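Wirnus Parts Returns
Thread, 10 posts

1/10
Since January, the returns bench at our Cusi site has shared its sorting work with an automated cell supplied by Alteck. Several members of staff have asked us to set out plainly what has changed for them. This thread is our answer.

2/10
The work itself is familiar to anyone who has spent a shift there. Contractors send back unused or mismatched parts from plumbing and electrical jobs, often in the same box. Each part has to be identified, separated and sent on to stock, inspection or scrap.

3/10
A typical mix on the table: a brass gate valve with a red handwheel, a capacitor, a circuit breaker, and white plastic pipe clamp halves. The clamps remain the hardest items for the cell to find, being nearly the same color as the surface they lie on.

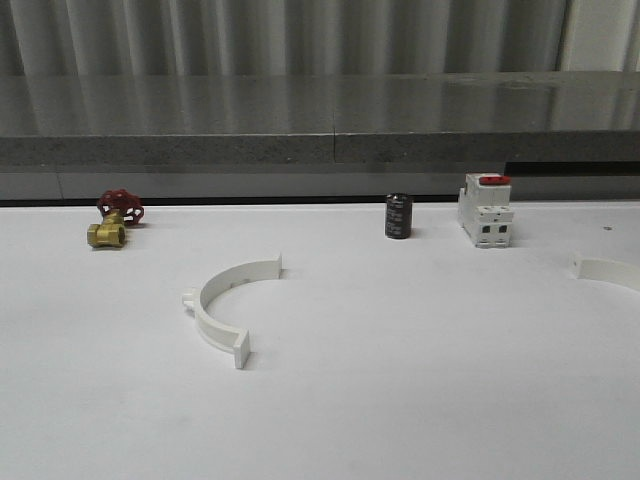 Fredy Carhuamaca
Returns Operations Lead, Wirnus

4/10
Before the change, 6 people sorted by hand on every shift. The same 6 are still employed in the department. 2 now supervise the cell, and the others have moved to inspection and customer claims. No position was removed, and hourly pay was not reduced for anyone who changed duties.

5/10
The supervising role is a new one and is graded accordingly. It covers starting and stopping the cell, reviewing parts it has declined to pick, and correcting its labels in Truvow, our tracking software. Training takes 10 working days, all of them paid and within normal hours.

6/10
Hernán Mamani, who sorted by hand for many years, now trains new supervisors. He asked that every trainee spend the first two days sorting manually, without the cell. We agreed. A person who has never held a half clamp cannot easily judge whether the machine is approaching it well.

7/10
Thin, curved parts call for the most attention. The fingers come down open on either side of the band, and the supervisor watches the camera view on the bench monitor. If the approach looks wrong, the supervisor may stop the cell at any time — no approval is needed and no explanation is required at that moment.
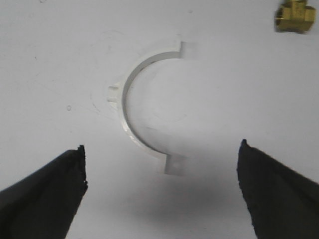
8/10
Concerns raised by staff

Apostolos Moschos brought us 2 points on behalf of the late shift. The first was noise near the inspection desks, and those desks have been moved. The second was the pace of work. Supervisors felt hurried when declined parts built up, so the cell now pauses when its review tray is full.

9/10
We also record where the cell falls short. Last month it declined 289 parts, and clamp halves made up the largest group. These figures are posted beside the shift schedule and are used to adjust the cell. They are not used in anyone's performance review.

10/10
The next open session for returns staff is on Wednesday at the start of the late shift. Brayan Guzmán will take questions on training places and shift changes. Written questions may be left at the returns desk beforehand — they need not be signed.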